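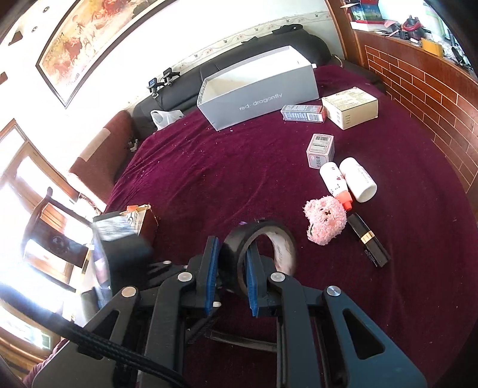 Le plaid du lit avant tri : cartons, rouleau de ruban noir, et des miettes ou petits points clairs au milieu

Vider un lit encombré, vite fait

Tout ce qui traîne finit sur le lit, chez moi c'est la règle. Ma méthode, 10 minutes maxi.

Les boîtes d'abord. Ouvertes, vidées, emboîtées : les petites dans la grande. La grande sans couvercle sert de bac, pas besoin d'acheter. J'avais pris un bac Gasa en janvier, il prend la poussière. Code-barres à découper avant de jeter si le produit est encore sous garantie.

Le ruban adhésif : toujours replier le bout sur 1 cm. Sinon on gratte avec l'ongle pendant une heure. Et le ranger à plat, jamais debout sur un tissu - ça ramasse toutes les peluches sur la tranche.

Sacs plastique froissés : un seul sac pour tous les autres, accroché derrière la porte. Point.

Les pinces fixées sur la tête de lit. Similicuir ou cuir, ça marque. Un bout de feutrine dessous, et on desserre quand on s'en sert pas.

Miettes sur plaid épais : surtout pas frotter. Secouer dehors, puis brosse à vêtement toujours dans le même sens. L'aspirateur en dernier, puissance mini. Lavage à 30, peu de lessive, pas d'adoucisant (ça aplati le poil). Séchage à l'air, presque 100 % sec avant de le remettre.

Les oreillers en dernier, housses au sale direct.

Prochaine fois : le dessous du lit.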